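Minutes – Vosstead Community Hall, users' group
Dec 16, 2025

**Chair and minutes:** Ilse Visser
**Present:** 13 hall users. Apologies as per the sheet.

**1. Previous minutes**
Accepted, with one correction. The August minutes said the heating was "resolved". It was not, and the word has been struck.

**2. Heating quote**
Sandhu has quoted $1299 to replace the thermostat and rebalance the radiators. Ilse asked what "rebalance" covers, as we paid for the same thing last year and the north side stayed cold. The quote doesn't say. Several members felt a new thermostat would only tell us more precisely how cold it is.
*Decision:* no payment until Sandhu itemizes the work in writing.

**3. Online booking**
Prosinico wants $84 a month for its booking calendar. Their brochure promises "effortless scheduling" – the trial double-booked the choir and the blood pressure clinic on its second day. The paper book by the door has its own faults, mostly handwriting.
*Decision:* keep the paper book. Motion to extend the trial defeated.

**4. Parking survey**
134 forms came back. Most ask for more parking and a good number also ask for more lawn. The meeting doubted that a second survey would settle it.
*Action:* Ilse to ask the town whether the gravel strip is ours at all.

**5. Paint**
Herix samples discussed. Three of the greys on the card could not be told apart by anyone at the table, under either set of lights.
*Decision:* deferred.

**6. Other business and next meeting**
The colour question goes over to the new year, along with the heating if Sandhu has replied. Those who still favour black for the kitchen door might look at how a curved black housing picks up faint grey reflections, and ask themselves whether gloss is wise on a door that gets handled all day. Matte was suggested, without much conviction. Adjourned, date of next meeting to be posted on the door.
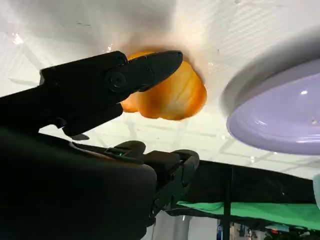
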